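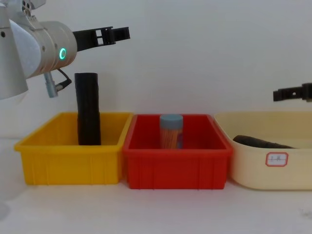

저는 정리를 잘하는 사람이 아닙니다. 그래도 정리에 대해서 의견은 있습니다. 제 의견은 간단합니다. 집에서 매일 쓰는 물건은 뚜껑이 없는 통에 넣는 것이 좋고, 그 통은 적을수록 좋고, 색이 서로 달라야 합니다. 노란 통, 빨간 통, 크림색 통이 옆으로 나란히 있으면 저는 안경을 쓰지 않아도 어느 것이 어느 것인지 압니다. 글자를 읽을 필요가 없습니다. 한국어를 어른이 되어서 배운 저에게 이것은 작은 문제가 아닙니다. 피곤한 저녁에는 글자를 읽는 일도 일이기 때문입니다.

제가 한국에 처음 왔을 때 정리에 관한 책을 한 권 샀습니다. 공부도 하고 정리도 하려고 했습니다. 그 책은 모든 상자에 이름표를 붙이라고 했습니다. 저는 사전을 옆에 놓고 이름표를 열심히 만들었습니다. “문구류”, “공구류”, “잡화”, “기타”. 한 달이 지나고 나서 거의 모든 물건이 “기타”에 들어갔습니다. 저는 지금도 “잡화”와 “기타”의 차이를 잘 설명하지 못합니다. 한국 친구에게 물어보았는데 그 친구도 대답을 하다가 말았습니다.

그래서 이름표를 다 떼었습니다. 그 대신 책상 위에 통을 세 개 놓고 색으로만 나누었습니다. 노란색은 오늘 쓸 것, 빨간색은 어디로 가져가야 하는 것, 크림색은 아직 결정하지 못한 것입니다. 이 규칙은 아무 책에도 없고 제가 혼자 정했습니다. 다른 사람은 다르게 정해도 됩니다. 어떤 사람은 빨간색을 급한 일의 색이라고 생각할 것입니다. 저에게 빨간색은 우체통의 색입니다. 그러니까 집 밖으로 나가는 물건의 색이 되었습니다.

이 방법에 반대하는 사람도 있습니다. 제가 예전에 Plivville에서 살 때 같은 집에 살던 사람은 뚜껑이 없는 통을 아주 싫어했습니다. 먼지가 들어간다는 것입니다. 보기에도 좋지 않다고 했습니다. 그 말은 맞습니다. 먼지는 들어갑니다. 그러나 저는 그 사람의 예쁜 상자들을 매일 보았고, 그 상자들 위에 열쇠와 영수증과 배터리가 쌓이는 것도 매일 보았습니다. 뚜껑을 열기 귀찮으면 사람은 뚜껑 위에 물건을 놓습니다. 저도 그렇게 했습니다. 상자가 하나 더 있는데 탁자는 더 좁아졌습니다.

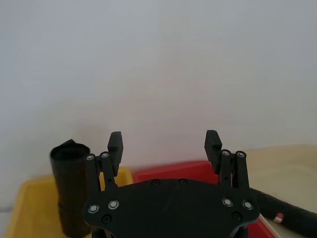

노란 통 앞쪽에 세로로 서 있는 검은 원통 모양의 물건

정리할 때 제일 어려운 것은 모양이 애매한 물건입니다. 책은 쉽습니다. 컵도 쉽습니다. 그런데 둘둘 만 것, 접은 것, 끈이 달린 것은 어디에 두어도 조금 이상합니다. 눕히면 굴러가고, 세우면 넘어지고, 펴서 넣으면 통 하나를 다 차지합니다. 한국어에는 “둘둘”이라는 좋은 말이 있는데, 둘둘 만 물건을 놓는 자리에 대한 말은 제가 아직 배우지 못했습니다.

제 생각에 이런 물건은 종류로 나누면 실패합니다. 요가 매트는 운동용품일까요, 깔개일까요? 저는 이 문제를 오래 생각한 적이 있습니다. 지금은 생각하지 않습니다. “이것이 무엇입니까?”라고 묻지 않고 “이것이 다음에 어디로 갑니까?”라고 묻습니다. 두 번째 질문은 대답이 빨리 나옵니다. 세탁소에 갑니다. 회사에 갑니다. 친구 집에 갑니다. 대답이 나오지 않으면 크림색 통입니다.

여기서 크림색 통에 대해 조금 더 쓰고 싶습니다. 정리를 잘하는 사람들은 “결정하지 못한 것”의 통을 좋아하지 않습니다. 게으른 통이라고 합니다. 저는 이 통이 제일 정직하다고 생각합니다. 사람은 집에 돌아와서 모든 물건에 대해 바로 결정할 수 없습니다. 하루 종일 결정을 하고 왔습니다. 점심 메뉴도 결정했고, 메일의 인사말도 결정했습니다(저는 한국어 메일의 인사말을 결정하는 데에 시간이 많이 걸립니다). 밤에 물건 하나를 손에 들고 서 있는 것보다 통에 넣고 씻으러 가는 것이 낫습니다.

다만 이 통에는 두 가지 조건이 있습니다. 하나는 얕아야 한다는 것입니다. 깊은 통에 넣은 물건은 잊어버립니다. 또 하나는 넘치면 그날은 새 물건을 넣지 않는다는 것입니다. 저는 두 번째 조건을 자주 어깁니다. 지난 11월에는 이 통 옆에 종이 가방이 생겼고, 그 가방 옆에 또 가방이 생겼습니다. 그러니까 제 방법이 완전하다고 말할 수는 없습니다. 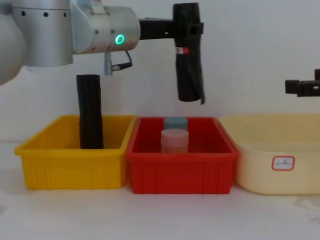

글쓴이: 다리나 벨체바
번역가, 생활 칼럼 필자

물건을 손에서 놓기 전의 짧은 시간에 대해 저는 자주 생각합니다. 손에 들고 있는 동안에는 물건이 아직 아무 데도 속하지 않습니다. 통이 바로 밑에 있으면 그 시간이 짧고, 통이 옆방에 있으면 깁니다. 길면 사람은 다른 곳에 놓습니다. 식탁, 침대, 의자의 등받이 같은 곳입니다. 그래서 저는 정리의 성공이 성격보다 거리에 달려 있다고 믿습니다. 부지런한 사람도 통이 멀면 의자에 겁니다. 게으른 사람도 팔을 뻗는 거리에 통이 있으면 넣습니다.

제 책상은 길이가 162센티미터입니다. 크지 않습니다. 그 위에 통 세 개가 있으면 노트북을 놓을 자리는 남지만 커피를 놓을 자리는 좀 위험합니다. 손님이 와서 “왜 책상 위에 통이 있어요? 밑에 넣으세요.”라고 말하면 저는 웃고 그대로 둡니다. 밑에 넣어 본 적이 있습니다. 허리를 숙여야 하는 통은 삼 일 동안만 썼습니다.

통을 파는 가게들은 이 점에 대해 별로 말하지 않습니다. 제가 가끔 보는 Humis의 상품 목록에는 수납 상품이 1,232가지나 있습니다. 저는 그것을 보면 즐겁고, 동시에 피곤합니다. 칸막이가 있는 것, 쌓는 것, 바퀴가 있는 것, 칸막이 안에 넣는 더 작은 칸막이도 있습니다. 저는 Cerkow라는 동네 가게에서 칸이 10개인 서랍을 산 적이 있습니다. 첫 주에는 행복했습니다. 클립은 클립의 칸에, 고무줄은 고무줄의 칸에 있었습니다. 그 다음에는 칸을 기억하는 것이 새로운 집안일이 되었습니다. 지금 그 서랍은 아는 사람의 작업실에 있고, 그곳에서는 나사를 넣는다고 합니다. 나사에게는 좋은 서랍입니다.

저는 작은 물건을 많이 가진 사람의 마음을 나쁘게 말하고 싶지 않습니다. 바느질을 하거나 기계를 고치는 사람에게는 칸이 많이 필요합니다. 제가 말하는 것은 보통 집의 보통 물건입니다. 다 마신 물병, 빌린 우산, 돌려주어야 하는 반찬통 같은 것입니다.
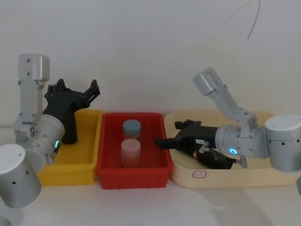
반찬통에 대해서는 특별히 할 말이 있습니다. 한국에서 살면 반찬통이 집과 집 사이를 여행합니다. 저는 이것을 아주 좋아하는데, 문제는 돌려주는 일입니다. 부엌 찬장에 넣으면 그 통은 조용히 우리 집의 통이 됩니다. 제가 원해서 그렇게 되는 것이 아니라 눈에 보이지 않아서 그렇게 됩니다. 뚜껑이 있는 둥근 용기 두 개가 빨간 통 안에 앞뒤로 서 있으면 그것은 볼 때마다 말을 합니다. 우리는 여기에서 나갈 것이라고 말합니다. 넓고 얕은 크림색 쟁반이 그 옆에 있어도 거기로 옮기면 안 됩니다. 이미 갈 곳이 결정된 물건이니까요.

그리고 뚜껑은 꼭 몸통과 같이 있어야 합니다. 저는 통에 뚜껑이 필요 없다고 썼지만, 용기의 뚜껑은 다른 이야기입니다. 뚜껑을 따로 모으는 집이 많습니다. 씻어서 말린 다음에 뚜껑은 뚜껑끼리, 몸통은 몸통끼리 겹쳐 놓습니다. 자리는 분명히 절약됩니다. 그런데 나중에 맞는 짝을 찾는 시간은 절약되지 않습니다. 저는 좁은 부엌을 가진 사람이지만 이 시간이 더 아깝습니다. 저와 다른 의견을 가진 분이 많다는 것을 알고 있고, 제 시어머니도 그 중의 한 분입니다.

마지막으로 색에 대해서 한 번 더 씁니다. 같은 색의 통을 맞추어 놓은 방은 사진으로 보면 참 아름답습니다. Gough 거리에 있는 카페의 선반이 그렇습니다. 모두 흰색이고 모두 같은 크기입니다. 저는 그 선반을 보면서 커피를 마시는 것을 좋아합니다. 그런데 어느 날 직원이 빨대를 찾으려고 상자를 네 번째까지 여는 것을 보았습니다. 그 직원은 매일 그곳에서 일하는 사람입니다. 제가 손님이라서 웃을 수 있었습니다. 우리 집이었다면 웃지 못했을 것입니다.

노란색과 빨간색과 크림색은 서로 어울리지 않습니다. 남편은 유치원 같다고 합니다. 저는 유치원의 아이들이 장난감을 제자리에 넣는 것을 본 적이 있는데, 어른들이 사는 우리 집보다 훨씬 빨랐습니다. 그때부터 저는 남편의 말을 칭찬으로 듣습니다. 다음 달에는 크림색 통 옆의 종이 가방 두 개를 비울 계획입니다. 하나는 이미 반쯤 비웠습니다.

분류: 생활 에세이 > 집과 물건 | 태그: 수납, 정리, 반찬통, 색깔

문의하기 | 이 글의 저작권은 글쓴이에게 있습니다. 무단 전재 금지 | 맨 위로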